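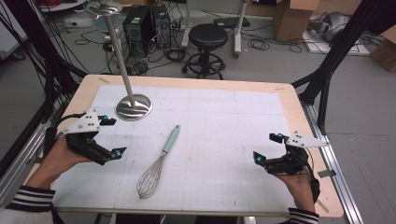

Tritura Pair hand-held grippers: a long-term review

Reading time: 3 min

I put off writing this review for most of a season, partly out of laziness and partly out of loyalty, because I like these grippers a good deal and I knew the middle of it was going to be about the fault. So let me get the nice part in first. The Tritura Pair is a matched left and right set, black with little blue accents, and after a morning with them your hands stop thinking about it. You squeeze, the fingers close, and the thing you wanted is picked up. We use ours for recording kitchen tasks that later get played back on a pair of arms, and on a good day I'd happily keep going past lunch (and have, to the annoyance of everyone who wanted the table).

A whisk is my favorite test for a gripper, and I'd recommend one to anybody shopping. The handle is smooth and round, the wires give when you pinch them, and the weight sits in an awkward spot. Pick it up by the handle and it wants to swing. Pick it up near the collar and it behaves much better, though you have to come in at a decent angle.

Now the fault. In August, at squeeze number 1773 on the counter, the right-hand unit stopped reporting its opening. The fingers still moved perfectly well, so I felt nothing at all, but the log had them frozen wide open from then on. I kept working for the rest of the session, pleased as anything with myself. When we played it back, the arm went down to the whisk with its fingers apart, came up with nothing, carried that nothing over to the bowl and then stirred. We laughed, and then on the next run it came down too low and knocked the bowl clean off the table, and there was less laughing after that. Please keep your hands away and the stop button close on any first playback — I had got casual about it, and I shouldn't have.

The cause was a small plug inside the handle that had worked its way loose. Tritura sent a replacement with a clip over the plug, very politely and without any fuss, but the software gave no warning then and it gives none now. A reading that hasn't changed in hundreds of squeezes ought to set off something! My own fix is a plain one: open and close both grippers fully before every recording, watch both numbers move, and do the same again at the end. If either one sits still, the session goes in the trash.
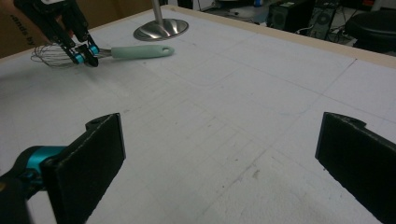

Novby wrote in after reading an early version of this that the clip helps but doesn't cure it, and that theirs dropped out at 3177 with the clip firmly on, this time on the left. Their advice was to tie the cable down near the wrist so the plug never takes the pull, and to compare the two readings every few minutes instead of waiting for the end. I've done both since, and I've gone more than 3000 squeezes without trouble.

Would I buy the pair again? Yes, I think I would, with the clip fitted and a cable tie in the bag. I'd knock off a star for the silent log, and I'll put it back the day an update adds a warning.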